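Ticket 3055: Wuvard shop site, product photos not updating
Opened by: Deirdre Carroll, Istdale office
Status: Closed

Problem
New photos uploaded to the play kitchen category in May still show as the old ones on the shop page. The admin panel shows the right files. Refreshing the page makes no difference. 115 products affected, all in the same category.

Checked first
File sizes are under the limit. The upload log has no errors. Same result on the office PC and on a phone using mobile data, so the local browser cache was ruled out. Tabletop picture with the ketchup bottle on the mauve plate:

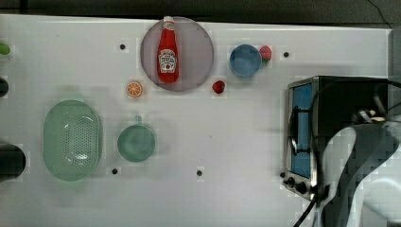

Cause
The Moriarty image plugin keeps its own resized copies. It only makes a new copy when the file name changes. Clearing the main site cache leaves these alone.

Fix
1. Turned off the plugin's "keep existing copies" setting.
2. Deleted the 748 resized files in the category folder.
3. Ran the rebuild job, which took five minutes.
4. Cleared the Fondwood page cache at 14:20.

Deirdre checked the category page at 15:05 and the new photos are showing. The setting is still on for the other categories. Separate ticket to be raised for those.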